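Talks > Household > Speaker notes

Small boxes, small stuff – notes for the evening talk

38 shares · 5 comments

(Notes as used. Not tidied. Slides available on request, they are mostly photos of drawers.)

Start with the drawer. Everybody has the drawer. Ask for hands – who has opened it this week looking for one thing and come out with another. Wait for the laugh. Don't rush this bit, I always rush this bit.

Then say what the talk is. Not the whole house. Not closets, not the garage. Just the tiny things: badges, hair clips, game pieces, toy bits, the button that came off something. Stuff that fits in a palm and has no home.

My number. Emptied every pot, tin and drawer at home in November and counted. 1,359 small things. Say the number slowly. Then say what most of them were: pieces of other things. Lids with no pen. Wheels with no car. Counters from a board game we gave away.

POINT ONE – the box comes last

People buy boxes first. I did too. Went to the Groveno store, came home with a stack, felt great, filled them with junk. Now I had junk in boxes. Tell the Groveno story but keep it short, last time it ate up ten minutes.

Sort on the table first. A bare-ish table, good light. Piles by who uses it, then by how often. Only then think about a container. Piles tell you what size you need. Usually smaller then you think.

POINT TWO – lids

This is where people argue. Hinged or lift-off? I'm a hinged person. Reasons, quick:
– lift-off lids wander. Half the lids in my count belonged to nothing
– a hinged lid stands up behind the stuff while you work
– kids will close a hinged lid. They will not go find a lid in another room

Against: takes more room behind it. Needs clearance at the back, so bad on a shallow shelf. Hinges do wear out. Say this, somebody will bring it up anyway.

Latch. Should be at the front, should be easy to find with a thumb. If you need two hands and a fingernail, it'll get left open and then it gets knocked over and then you're on the floor with a flashlight.

SLIDE – pink box. Leave it up while I talk about the one-thing rule. 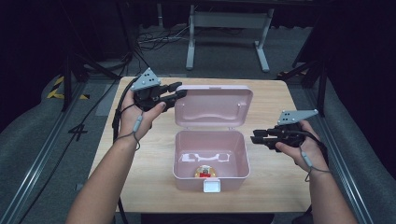
Lid back, latch at the front, one small round thing on the bottom.

One-thing rule. Put the first thing in and stop. Look at it. Can you say out loud what the box is for? If it's "badges" then fine, badges. If it's "um, bits" – take it out and go back to the piles. The first thing in sets the rule for everything after. A box that starts with a badge stays a badge box for months. A box that starts with a badge and a battery is a drawer with a lid on.

Color. Pale is good, dark small things show up against it. Mention that a pink box gets remembered. "It's in the pink one" is better than any label. We call ours the Lovuritz, after the name on a candy tin that used to do the same job, and the tin's been gone for years. Families name things. Encourage it.

POINT THREE – where it lives

Not on a high shelf. If the box is above your shoulder you'll put things down "for now" and for now is how you get a drawer.

Near where the thing comes off. Hair clips by the bathroom door. Coat badges by the coats. Game pieces with the game, and I mean in with the game, not next to it.

Don't stack more than 2 high if they have hinged lids. You have to lift the top one off every time and you won't.

POINT FOUR – the weekly empty

Call it five minutes, after supper. One person tips the box out on the table, everyone takes what's theirs, what's left goes back. If the same thing is left 3 weeks running, it goes. Be firm here. Crowd will push back about "but what if we find the rest of it." I've never found the rest of it. OK once, a chess bishop, inside a boot.

Wipe the box while it's empty. Damp cloth, corners, the groove round the hinge. Sand collects there, glitter too. Do NOT get started on glitter.

If time: the Štěpánek method. The long version, where you photograph each pile and keep a list taped inside the lid. I tried it, kept up for a month. Good for sewing rooms and people with model trains. Too much for my house. Handout has a half page on it.

If no time: skip straight to homework.

HOMEWORK – one box, one kind of thing, one week. Don't buy anything. A lunch tub will do. Next week bring the box and teh thing that didn't fit.

Questions I always get:
– Clear or solid? Clear if it's tools. Solid if it's for kids, otherwise they dump it all to get the one on the bottom.
– Labels? Sure, on the front, not on the lid. You can't read the lid when its open.
– What about 2,000 beads? Different talk. Get a divided case, buy the Grinano one or any other, I don't mind.

Remember to collect the handouts nobody took. Water. Clicker battery.

Comments (5)

ducksoup_44
Did the homework with a margarine tub. Keys only. It has held for a month, my husband is suspicious of it.

plainhouse
Disagree on hinged lids, mine snapped the first winter. Lift-off and a rubber band.

marlowe_knits
Could you post the half page on the Štěpánek version? I missed the handout and I do have a sewing room.

tworoomflat
The first-thing-in idea works for kitchen drawers too. Took the batteries out of the tea towels.

ducksoup_44
@plainhouse the rubber band is now one more small thing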